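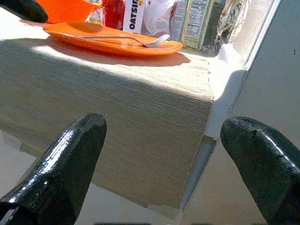

How do armies send secret messages?

Imagine you want to tell your best friend where you have hidden the biscuits, but your little brother is sitting right between you. You could whisper, but he has very good ears. You could write a note, but he might grab it as it goes past (little brothers are quick). So what do you do? Well, you might agree on a secret way of writing that only the two of you understand. And that, believe it or not, is the very same problem that armies, navies and governments have been puzzling over for more than 2000 years!

Today we're going to find out how secret messages work, and by the time you get to the end you'll be able to write one of your own.

Hiding a message

The oldest trick is simply to hide the message so well that the wrong person never finds it. In ancient times, people wrote on wooden boards that were covered with a layer of wax. There is an old Greek story about a man who scraped all the wax off, wrote a warning on the wood underneath, and then poured fresh wax back over the top. Anyone who stopped the messenger saw a perfectly ordinary blank board. Clever, isn't it?

Invisible ink is another way of hiding. Spies have used milk, lemon juice and all sorts of other things from the kitchen cupboard. The writing dries and seems to vanish, and then it turns brown when it is gently warmed. (Please only try this one with a grown-up, as warming paper is a job for somebody tall and careful.)

Scrambling a message

The trouble with hiding things is that people go looking for them. Once the message has been found, anybody can read it. So the next idea was to scramble the words, and a way of scrambling words is called a cipher. You say it like this: SY-fer.

The Romans had a famous one. They took each letter and moved it along the alphabet by the same number of places. If you move every letter along by one, then A becomes B, B becomes C, and so on all the way down to Z, which has nowhere left to go and hops back round to A. The word CAT turns into DBU, and I don't think I've ever stroked a DBU.

The number of places you move is called the key. Your friend needs the key to turn the message back again, and you must keep it safe, just as you would the key to your front door.

Have a go! Here is a message with a key of 7:

TLLA TL HA AOL WHYR

To read it, move each letter back seven places. T goes back to M, L goes back to E, and the rest I shall leave to you. If you get stuck, write the alphabet out in a long line and count along it with your finger, which is what I do.

Breaking a cipher

Now, if there are people making ciphers, you can be quite sure there are other people trying to break them. They are called codebreakers. More than 1000 years ago, scholars in the Arab world noticed something very useful, that some letters turn up far more often than others. In English the busiest letter is E. So if you are looking at a scrambled message and the letter L keeps popping up all over the place, you might guess that L is really E in disguise, and off you go from there.

During the Second World War, thousands of people worked day and night on messages like these, many of them at a country house in England called Bletchley Park. Lots of them were young women, and they had to keep their work so secret that they didn't even tell their families about it for years and years afterwards.

What about now?

Soldiers and sailors still scramble their messages today, only computers do the hard part, and they use keys so enormously long that you couldn't count them out on your fingers if you had all summer. You use ciphers as well, perhaps without knowing it. When a grown-up pays for something online, the card number is scrambled before it sets off, so that anyone peeping along the way sees only nonsense.

Words to remember

Cipher: a way of scrambling a message.
Key: the secret you need to unscramble it.
Codebreaker: a person who works out what a message says without being given the key.

Last updated: Apr 23, 2025

200 shares
7 comments

More to read
Why do soldiers wear green and brown?
How does a submarine know where it is?
What does a spy do all day?
Flags, lamps and Morse code: talking from ship to ship
Pigeons that carried the post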